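Home > Film & TV > Thrillers and Noir

Watching a thriller remake with a group: original first, or remake first?

Posted by Alfie Rowbotham
Tags: remakes, thrillers, movie night, viewing order

Hi everyone! Long-time reader, first time asking anything. I run a little movie night at my place once a month and for September I want to do a proper double bill, an old black-and-white thriller and the color remake that came out decades later. The pair I've settled on is Grandia (the original, 88 minutes, all shadows and hats) and the remake that goes by the title The Grandia Letter. If you don't know them, the story is the same in both. A court stenographer gets a letter from a man she helped send to prison, and the letter is perfectly polite, and then there's another one, and they keep coming and they stay polite. I love it so much. I've seen both versions more times than I should admit and I still get a knot in my stomach when the mailman comes up the path.

My problem is the order. Most of the people coming have seen neither. If I show the original first, the remake loses its biggest surprise (you know the one, I'm not going to spell it out up here). If I show the remake first, I'm scared the original will feel slow and small, and it really isn't, it's a tight, mean little movie and I want them to fall for it the way I did.

Other things that might matter:

The original is quiet. Very little music, long stretches of just footsteps and a ceiling fan. The remake has that huge brass score by Samiveck that never lets up.

The ending is different. Same house, same storm, different person walking out.

I've got 41 minutes of deleted scenes and interviews on the remake disc and I'd love to squeeze a bit of that in, maybe between the two. Is that crazy? People need to eat at some point.

We start at 6 p.m. and a couple of folks have to be gone before midnight. The remake runs a little over two hours.

Would love to hear from anyone who's done this kind of thing, with these two or any other pair. Also very happy to just talk about these movies if you've got thoughts!

Posted by fotine

Original first. Always original first, and I'd say that about nearly any remake of a thriller, but with this one I'd fight for it.

The remake was made by people who adored the older movie and assumed half the audience had seen it. It's full of little nods that only land if you have. The stenographer drops her pen in the same courtroom, at the same point in the testimony, and in the original that's how he first notices her. In the remake the camera hangs on the pen for what feels like forever and then he looks at somebody else. If you've seen the first one your skin crawls, because you know he's supposed to look at her. If you haven't, it's a shot of a pen.

Same with the husband. In the original he's a decent, dull guy who fixes the porch light. In the remake he's hiding plenty, and every scene with him works better when you're carrying the old version of him around in your head. I watched them in this order with my sister and she was yelling at the screen from the moment he came home late. She'd decided he was safe! She had it all worked out from the first movie!

As for spoiling the surprise, I get it, but I don't think it's spoiled. The remake knows you're waiting for it. It lets the moment go by, you relax, and then it comes in through a different door, with a different person holding the letter opener. I'd argue the surprise is stronger for people who think they know when it's due.

And on the "slow and small" worry, start with the small one and it isn't small, it's just the movie. People settle in fine when they've got fresh eyes and fresh snacks. After two hours of Samiveck's trombones, though, a ceiling fan is going to sound like nothing at all, and you'll see phones come out. I've seen it happen with other pairs.

One practical thing: turn the volume up a notch for the original before everyone sits down. The dialogue is mixed low and there's a line in the phone booth scene that explains why he waited so long to write. If they miss that they'll be asking you about it all night.

I'd keep the break short, too. Half an hour, plates on the counter, let them argue about whether she should've burned the letters, then straight on.
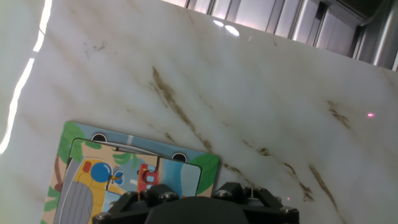
Khosravi disagreed with nearly all of this when the same pairing came up in the thriller thread, saying that a remake ought to be met cold, like any new movie, and that people who watch it second spend the whole time checking it against a list. I went back and forth with him over that for ages (great fun, by the way, look it up if you've got an evening free). He does have a point about the list. I've sat next to people who say "that's different" every five minutes. My fix is to ask them, nicely, to hold it till the credits.

He also thinks the remake's ending only hurts if you've never seen the kinder one. I can't agree. I went in knowing the kinder one by heart, and when the front door opened and it was the wrong person standing in the rain I put my hand over my mouth.

Edited to add: someone messaged me to ask about the colorized version of the original. Please don't! The whole staircase sequence depends on you not being able to see where the banister ends, and in color you can see it fine.

Posted by reel_patience

remake first. the old one is good but its old and your friends will be tired by 9

also the remake has the better villain. the guy in the original just stands around being polite

Posted by marlow_at_midnight

Oh, this is my kind of post! I've hosted this exact double bill, and a bunch of others besides (my list of original-and-remake pairs is up to 19 now, thrillers only, I'm happy to share it). I've tried both orders with the Grandia movies on different crowds, so here's how each one went.

Original first, with a group who mostly liked old movies already: wonderful. Total silence in the staircase scene. They talked all through the break about whether the man is even dangerous, and that's a question you can only really ask about the first version. He never lays a hand on anyone till the final reel, and a couple of people were half on his side. Then the remake came on and took that sympathy away from them inside ten minutes. It was like watching a room full of people get cold at once.

Remake first, with a younger bunch who don't watch much made before they were born: better than I expected. They loved it, it's loud and gorgeous and the storm is a knockout. The original afterward played almost like a prequel, a memory of the same bad dream. But I did lose two of them to sleep, and one more kept waiting for the boat chase, and of course there's no boat. I had to break it to him at the end.

So I lean toward original first, and with your timing I'd go like this. Start right at 6, don't let it drift. That has you done before 7:30. Eat till 8. Remake on at 8, finished a bit after 10, and your midnight people have lots of time to stay and talk, and the talk is the best part of the night as far as I'm concerned.

About the 41 minutes of extras: don't put them in the middle! The first interview on that disc shows a clip from the very last scene, right there in the opening seconds, no warning. I found that out with a room full of people and a mouthful of popcorn. Save them for after, and if you only have time for one, make it the deleted scene in the post office. It's short, it has no music, and it's the nearest the remake ever gets to the feel of the old one. The clerk weighs the envelope and reads out the postage and the man says thank you, and it's more frightening than the whole storm.

I do want to stick up for the first villain, since reel_patience brought him up. Standing around being polite is the scary part! Watch his hands. He's always folding something, a napkin, a bus ticket, his own hat check slip, and he always folds it in three like a letter. The remake picks this up just one time, near the end, with the dinner napkin, and you'd never catch it without having seen the original. That's another vote for doing it in the order they were made, I suppose.

If anyone in your group hates knowing what's coming, tell them up front that the endings differ. You don't have to say how. It gives them something to lean forward for in the second half.

Comments on this answer

Alfie Rowbotham: This is fantastic, thank you! I had no idea about the folding. I just put the original on again to check and he does it with the church bulletin too, right after the hymn. How did I never see that? Going with original first, extras after.

marlow_at_midnight: The church bulletin! I missed that one. Now I have to watch it again as well.

fotine: He also does it with the parking stub, but you only see his elbow moving. Turn the volume up and you can hear the paper.

reel_patience: ok the folding thing is pretty cool

Alfie Rowbotham: Would you send me the list of 19? I need something for October and I'd like to stay with thrillers while everybody's in the mood.

marlow_at_midnight: Sent! Start with the lighthouse pair near the top. In that case I'd show the remake first, and fotine is going to be furious with me.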